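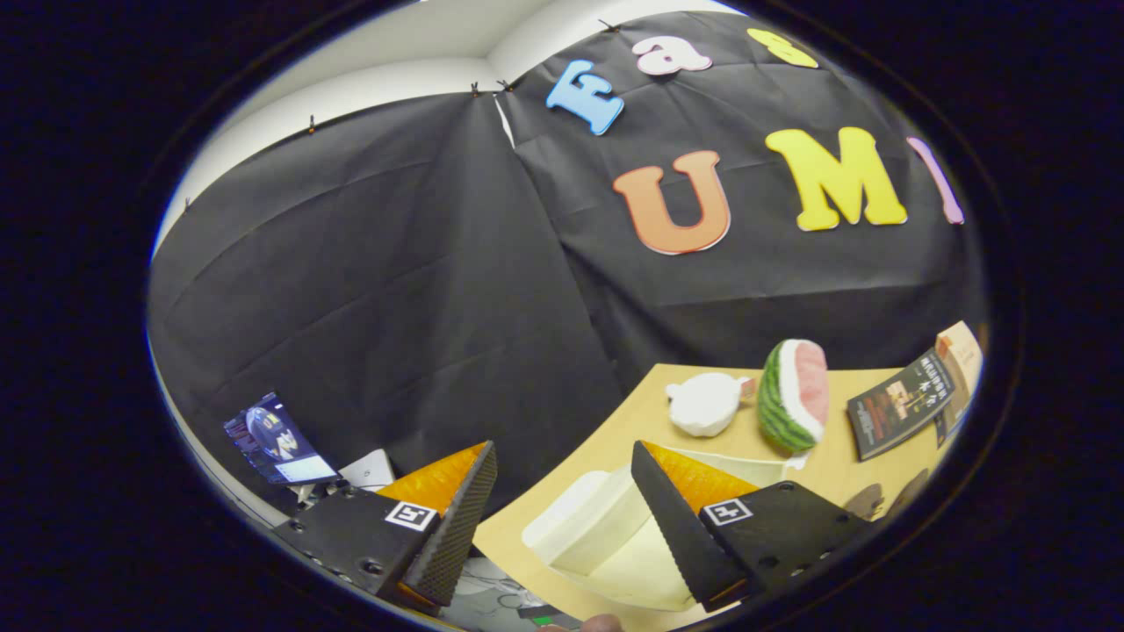 Slide 1. The hand-held gripper at the table, tub between the fingers.

Leave this one up while people find their seats. Don't rush the opening, they'll still be juggling coffees.

Good afternoon, everyone, and thanks for sticking around after lunch, which I know is the hard slot. I'm going to talk for about half an hour on how we at Hudton teach a robot a job by doing the job ourselves, and I'd like to leave a decent chunk at the end for questions, because the questions up in Jeltuna last time were a good deal better than my talk was.

Have a look at the view on the screen. It's the gripper's own view, and it's the most important idea I've got for you today, so I'll be coming back to it. The round picture with the black border is all the learner gets. Two fingers with an orange fin on each, a table, a few things on the table. Whoever is doing the teaching has a whole room and two eyes and a memory of where they put the cup down. The robot gets the circle.

(Pause. Let them look at it for a bit.)

Now, there are two ways we go about showing a task, and I'll be fair to both.

The first is remote control. You sit at a station, you've got a pair of leader arms or a controller, and the robot across the room copies you. We ran our Tumard project that way for most of a year and I'm still very fond of it. What the robot can't reach, you can't reach, so every demonstration you record is one it can physically do. The trouble is it's slow, and it's tiring, and you lose the feel of things. Picking up a plush toy through a controller is a bit like buttering toast in oven mitts. Our practised people got through 107 good demonstrations of a simple pick and place in a solid stretch of work, and they were pretty well done in by the end of it.

The second is what's on the slide. You hold the gripper in your own hand and just do the thing. No arm attached. You reach, you close, you lift, you put it down, and the camera on the tool records what the fingers see. With the same people and the same sort of task we were up to 424 in the same stretch, and they were still chatting to each other at the end of it.

(If somebody asks about quality now, say it's coming up. It is, on my next page.)

See the black and white squares, one on each finger? Those are markers, and we use them to work out how far apart the fingers are at every moment. People often expect some clever sensor in the handle. It's two printed squares and a bit of geometry, and if one of them gets a thumbprint of jam on it your afternoon is ruined. Ask me how I know. Wipe the markers every morning!

The other thing I'd draw your eye to is the choice of objects. There's a plush slice of watermelon on that table, and a white plush toy, and a couple of booklets, and a pale tub lying on its side. I get asked a lot whether we should be using proper industrial parts. For a finished job, of course, use the parts you'll be handling. For teaching a general sort of grasp I want soft things and round things and flat things all together, because each one asks something different of your hand. A tub on its side is a lovely teacher. It can roll, it's got a rim, and there's more than one sensible way to take hold of it.

(Slow down here. This is the bit people write down.)

So, some advice on giving a good demonstration. I've boiled down what we tell new demonstrators in their first hour, and I'll wander a little, so bear with me.

Move at the speed you'd use to pass someone a full cup of tea. Folks start out much too quick, and then someone tells them off and they go much too slow, and you end up with a robot that dithers.

Keep the object in view on the way in. Your own eyes will happily look around the side of the gripper, and you won't notice you've done it. If the tool can't see the tub, you've taught the robot to guess.

Finish the job the same way each time, with the fingers open and the hand drawn back. We had a whole batch of 670 where people had simply stopped when they felt done, and the robot learned to hover over the table looking a bit lost. We re-recorded the lot.

And please, keep some of your recoveries. If you bump the thing and have to go back for it, that's gold. The robot is going to bump things too, and it needs to have seen somebody sort it out calmly.

(Water. Check the clock. If it's past half two, skip the Du section and go straight to the last part.)

Du is the name of our little checking program. It goes through the recordings and flags the ones where a marker went missing for too long or the tool moved faster than our arm can manage. That second check matters a great deal with the hand-held method. Your shoulder can do things our robot's shoulder can't, and a beautiful demonstration is no use if the arm can't follow it. Over 3000 recordings have been through Du so far, and I still like to watch a handful myself with a cup of something, partly for the quality and partly because you get to recognise people by their wrists.

Last part. If you're starting out and you've only the budget for one method, I'd go with the hand-held tool for anything on a tabletop, and keep remote control for jobs where the arm's reach or its strength is the hard part. We do both at Hudton now. The remote station gets booked mostly for drawers and cupboard doors.

(Go back to slide 1 and leave it up for questions. Repeat each question into the mic, the back row couldn't hear in Jeltuna. Spare finger pads are in my bag if anyone would like to feel one.)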